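Is the desk-tidying kit worth it? Speaker notes, Stella Tanui 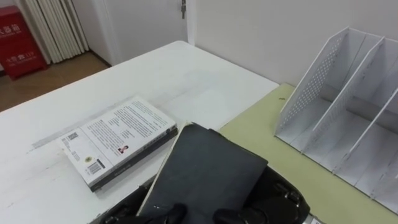

Slide 1. Jilik kit at work: dark notebook in the gripper, two books still on the white table, organizer to the right.

Leave slide 1 up while people sit down. Don't start talking until Gitau has the clicker working.

Opening. I was asked to look at Jilik because Wimmont wants to buy it for the reading rooms and the shared offices. Gralano sells it as "shelf-ready on day one." I had it for most of January. My short answer is no, not at this price, and I'll spend the next twenty minutes on why. If you came for a yes, Borislav is speaking after lunch and he likes it more than I do.

Price. $3,497 for the kit. That gets you the arm, the gripper, the software and one year of phone support. It does not get you the mount. The mount is another $310 and you can't run the thing without it. I asked Gralano why it's listed as an accessory. They said some customers already own one. (Pause. Let them do the sum.)

Second year of support is quoted separately. I have asked twice for that number in writing. Still waiting as of this draft, check email before going on.

Slide 1 again, point at the organizer. The job is to take flat items off one table and stand them up in the slots of the file organizer on the next desk. That desk is a bit lower than the table, and the brochure never shows two heights. Every brochure photo has one long clean surface. My office doesn't look like that and neither does yours.

Point at the fingers. Two black fingers on the lower part of the cover. A stiff cover suits this gripper. Soft covers bend, and the manual gives that one sentence on page 13: "results may vary with flexible media." Half of what we'd want moved is flexible media. Ask the room for a show of hands, who has more hardcovers than paperbacks at work?

The sales demo. Mwende Lema and I went to see it at the Bakilana showroom before we ordered. The books were all the same size. They were spaced out, none on top of another. I asked the rep to stack two at an angle and he changed the subject to the warranty. So stack things when you go. Bring your own books. Bring the ugly binder.

What the vendor claims. 2,226 "successful placements" in their own testing. I'd like to know out of how many. I'd like to know what counts as a placement, too: in the slot, or near the slot? The sheet doesn't say, and Idrisa asked them at the webinar and got a link back to the same sheet.

Be fair here, don't rush this part. Setup was easy. The written instructions are good, better than most. It is quiet enough to take a phone call next to. The stop button is big and it's where your hand goes. Mwende would want me to mention that she got it running without reading anything.

But I keep coming back to the same question. What is it saving me? I can put a notebook in a slot. A person who has trouble lifting or reaching could get real use from a kit like this, and I told Gralano so, and they have no material for that buyer at all. They are selling it to office managers.

Questions to send before anyone signs:
What does year two cost?
Placements out of how many tries, and on whose desk?
Is there a softer set of fingers, and when?
Can we return it after 30 days with the mount?

If somebody asks about the newer model: I haven't touched it. Say so and move on.

If there's time, Gitau can talk about the software updates. If there isn't, skip to the questions list and leave it on screen. Handouts are with Idrisa by the door.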